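Oct 25, 2023

Good day. The second inverter string is up and logging, and I'm still grinning about it, so I'm writing this while the details are fresh (and before I forget which breaker I relabeled).

Quick recap for anyone picking this up cold: the Clenus panels on the annex roof have been feeding the battery shed since March, but only on one string. The other string kept tripping on insulation resistance every damp morning. Dindo was sure it was the inverter. I was sure it was a panel. We were both wrong! Laurinda found a cable run where the jacket had rubbed through against the tray lip, right at the bend behind the parapet. A nick about as long as a fingernail. She taped a rag to the tray so we wouldn't do it twice, then we pulled new cable and put proper edge trim on.

Megger reading before: all over the place. After: steady, and well above the cutoff. Left it an hour, went back, same again. Closed the DC isolator and the Prornix unit went through its whole startup without a single complaint. 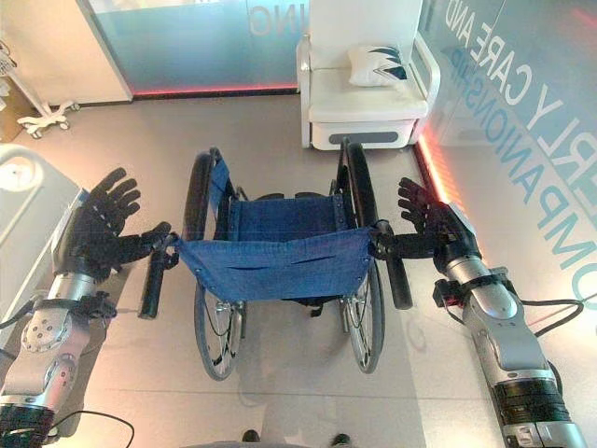
Both hands on the push handles, folding wheelchair straight ahead.

Things I want to remember about the battery side:

- Charge limit is set to 2000 W for now. Aitana wants to raise it once we've seen a full week of clean cycles, and I agree.
- The low cutoff was still on the factory setting, so the bank was quitting far too early. Changed it. We get a lot more evening out of the same cells.
- Fuse holder 3 runs warmer than its neighbors. Re-torqued it, better, but it needs another look with the thermal camera.
- The shed fan comes on from the wrong sensor. It's reading the wall and ought to be reading the rack. Easy fix, wants a longer lead.

The thing I'm most excited about is the load shifting. Nestor T. rewrote the scheduler so the compressor and the water heater wait for surplus before they start, and they give way to each other properly now. Watching the import line drop to nothing at lunchtime and just stay there was lovely. A cloud came over, the heater backed off, the compressor kept running, the cloud went away and the heater came back. It did this over and over and never once hunted. Nestor L. stood there with a sandwich and watched the whole thing with me.

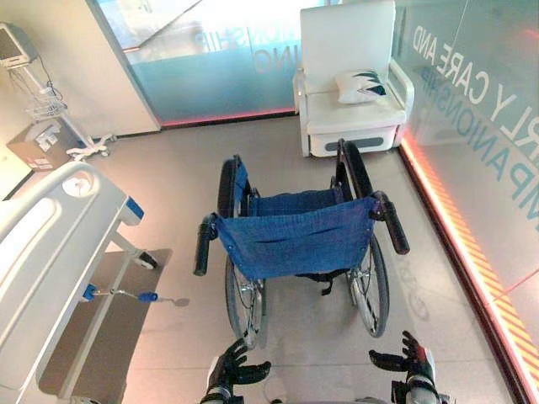 We did get one odd reading. The export meter showed a 300 W blip each time the heater relay opened, lasting a couple of seconds. I think it's only the lag between the meter's averaging and the inverter catching up, but I'd like to see it at a faster sample rate before I call it harmless. Dindo has the Sadeghi logger on his bench and says we can have it as soon as he's through with the pump test.

Battery was at 51 percent when we started and full well before sundown. Full! In October! I know it was a bright day and I know one day proves very little, but the old setup never managed it in this kind of light. 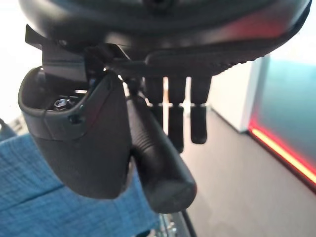
Office chair from underneath, seat shell and bracket.

Wind side, short note: Grarnutska sent the replacement bearing for the small turbine. It's the right one this time (I checked the number on the race against our drawing, twice). Laurinda wants to press it in with the shaft on the bench and not up the mast, and I'm all for that. We'll need the big puller back from downstairs.

To do:

- Thermal shots of the fuse row under full charge
- Longer lead for the fan sensor, move it to the middle of the rack
- Borrow logger, catch the relay blip
- Update the wiring drawing with the new cable route and the breaker I relabeled (it's the one second from the left, was "spare", now "string B")
- Ask Aitana whether she wants the scheduler data as daily files or one long one

Dindo, if you read this before I see you, the spare MC4 crimps are in the top drawer with the ferrules.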